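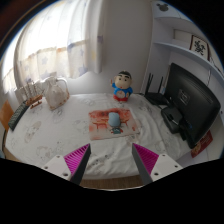

제목: 그리퍼가 마우스를 안 놓습니다 (2번 핑거 의심)

skullura_fan
7월 17일
집는 건 정말 예술인데 놓으라고 하면 버텨요!! 명령은 열림, 로그도 열림으로 찍히는데 손가락은 그대로입니다. 37회 돌려서 두 번 그랬고, 둘 다 들어 올린 직후였어요. 그래도 이만큼 잘 잡는 핑거는 처음이라 꼭 고치고 싶습니다 ㅎㅎ 비슷한 증상 보신 분?

texier_s
펌웨어 같은데요. Menon 드라이버는 정지 명령과 열림 명령이 겹치면 뒤엣것을 그냥 버립니다. 저도 11월에 똑같이 당했어요.

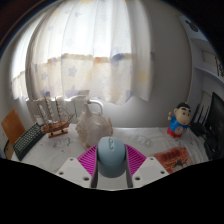
Irkmont 그리퍼 동호회 · 고장 상담반

sevim_s
저는 드라이버 쪽은 반대요. 로그에 열림이 남았다면 명령은 들어간 거잖아요. 리브 안쪽에 붙인 회색 띠부터 보세요. 끝이 들뜨면 마우스처럼 둥근 물건에는 착 달라붙습니다. 띠만 새로 붙였는데 완전 새 그리퍼가 됐어요, 진짜 신났습니다!

texier_s
달라붙은 거면 손가락은 벌어지고 물건만 매달려야죠. 글쓴 분은 손가락이 그대로라고 했는데요.

sevim_s
앗, 그건 그러네요. 그래도 띠는 한번 봐 주세요 ㅋㅋ
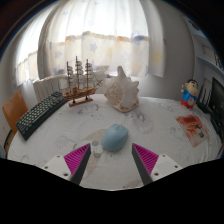
분류: 안전 / 끼임

albane_h
원인도 좋지만 손부터 챙기세요. 안 열린다고 손가락으로 벌리면 안 됩니다. 밀린 명령이 뒤늦게 실행되면 그대로 끼어요. 전원 내리고, 완전히 멈춘 다음에 빼세요.

skullura_fan
헉, 어제 손으로 벌렸습니다… 다음부터는 전원부터 내릴게요. 일단 명령 사이에 대기를 2초 정도 넣어 봤는데 지금까지는 잘 놓네요! 아직 몇 번 안 돌려서 고쳤다고는 못 하겠고요. 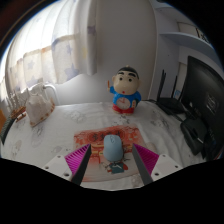 그리고 띠도 확인했어요. 왼쪽 끝이 살짝 떠 있어서 다시 붙였습니다. 두 가지를 한꺼번에 바꿔 버려서 뭐가 범인인지 모르게 됐지만요 ㅠㅠ

texier_s
대기만 빼고 다시 돌려 보세요. 저는 드라이버에 겁니다.

skullura_fan
오늘 밤에 바로 해 볼게요. 로그째로 올리겠습니다!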